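How I Press Wildflowers for Identifying Later

I started pressing flowers in August, mostly violets and wild asters from the path out at Kinddale, and I've got it down to a few easy steps now!

1. Pick on a dry afternoon. Get a leaf from low on the stem too, plus the root if you're allowed (I skip it with anything scarce).

2. Lay the plant on newspaper and turn one flower face down, so you can check the sepals later.

3. Close it up, stack your heaviest books on top and change the paper daily for the first week.

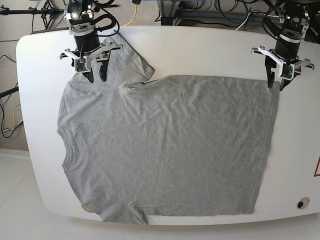 4. Label it right away - place, date, soil. My first one just says "Primstead, ditch, 10/29/22" and I still use it.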